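Stutcombe, Jan 14, 2018

Everyone at Vatwood wants to argue about robots taking jobs. Fine. I want to argue about who gets the dull half of the job now. 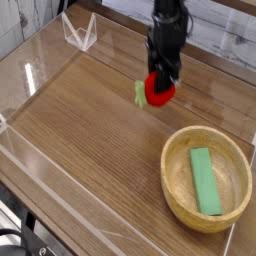

We had 33 people packing by hand in October. Same 33 today, so no layoffs, and Celtex keeps saying so. True. But ask what they do all shift. They watch. They reset. They wait for the arm to miss something so they can fix it. 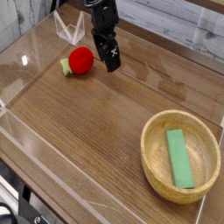
Watching is tiring - more tiring than packing, some say. You can't chat, cant drift off. And the pay grade didn't move, even with a 70 page manual to learn.

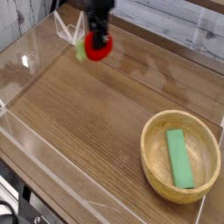
The arm at the table, with the green block in the bowl.

Naidu's place did it diffrent. Packers got 3 paid weeks to learn the setup before it went live, and a say in the speed. More than 700 people work there. If they can find the time, we can. 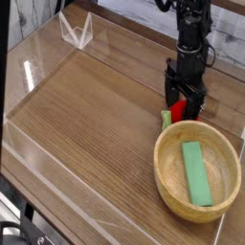

What I'd ask for

Paid training. Shorter turns at the watching. A raise for whoever has to read the manual.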